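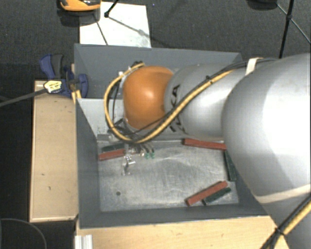
PRESS RELEASES | PRODUCT NEWS

Yensuk Opens Orders for Vello Bin-Picking Kit

DRANDARTON, January 26, 2024 - Yensuk, a supplier of add-on equipment for industrial robot arms, has opened orders for Vello, a bin-picking kit for shops that already own an arm and want it to take parts out of an open container. Kits will ship from the company's Drandarton workshop in the order they are booked.

Vello is sold as a package. It includes a gripper with interchangeable fingertips, an overhead depth camera, a controller, a cable set, and the Zuteo planning software. The buyer supplies the arm, the bin, and something solid to mount the bin on. Yensuk does not sell arms and has no plans to.

The kit is meant for parts that arrive in no fixed order, such as bar stock, blocks, cast blanks, and short lengths of profile. Long rectangular blocks in a slope-sided bin are one of the standard setups used at Drandarton. Parts like these can lie side by side, lean on a wall, or end up close to a corner where the arm has little room to turn its wrist.

"A block in the middle of the floor is easy," said Gladys Correa, product manager for Vello. "The customers who called us were having trouble with the last few parts, the ones along the walls. They had a person walk over and move them by hand a few times a shift. We started with that problem and worked back to the rest of the kit."

Zuteo looks at the whole bin before each pick and ranks the parts it can reach. It checks the path of the gripper, the wrist, and the cable bundle against the bin walls, and drops any grasp that would bring them into contact. If no safe grasp is left, the arm moves clear and the controller asks for an operator. The operator can approve a suggested nudge from the touch panel or reach for the part after the cell has been stopped in the usual way.

In acceptance testing, Yensuk ran the kit through 739 picks from a mixed bin of blocks. The arm completed 661 on the first attempt. Of the remaining picks, 61 were completed on a second attempt and 17 were passed to an operator. Most of the 17 involved a block standing close to a side wall. The full test log, including the starting layout for each run, is available on request.

"We would like people to read the log before they order," Correa said. "If your parts look like our hard cases, call us first and send some samples."

Setup

Yensuk allows two days for installation on an arm that is already in service. Day one covers mounting the gripper, routing the cables, and fixing the camera. Day two covers calibration and trial picks with the customer's own parts. The cable set is supplied long enough to leave a free loop at the wrist, and the installer checks the loop through the full range of motion before the ties are tightened.

The bin does not have to be a special one. Any rigid, open-topped bin will work if it can be held still, and ordinary bar clamps are acceptable for trials. For production, Yensuk recommends a bolted fixture. Scuffed or shiny metal floors can produce reflections that confuse a depth camera, so Zuteo takes a set of reference views of the empty bin during calibration. These should be repeated if the bin is swapped or moved.

What the kit does not do

Vello handles one bin and one arm per controller. It does not sort by color in this version, although mixed colors in the same bin cause no difficulty. Soft goods, bags, and clear plastic parts are not supported. The kit is not a safety system, and the customer remains responsible for guarding and for the risk assessment of the finished cell.

Availability

The first production run is 30 kits. Orders placed now include installation, one set of spare fingertips, and a year of Zuteo updates. Customers who took part in the trial program may keep their existing controllers and buy the gripper and camera separately. Pricing depends on the arm and payload and is given by written quote.

Shops that want to see the kit before ordering can book a visit to the Drandarton workshop or mail in a box of sample parts for a test. Yensuk returns the parts with a short report and a video of the picks. There is no charge for the first test.

About Yensuk

Yensuk designs and builds grippers, mounts, and software for industrial robot arms. The company is based in Drandarton, where all of its assembly and testing is done. Its customers are mainly small and mid-sized machine shops, foundries, and building-product makers.

Press contact

Gladys Correa
Product Manager, Vello
Yensuk, Drandarton
Test logs and the Vello data sheet can be requested through the press desk.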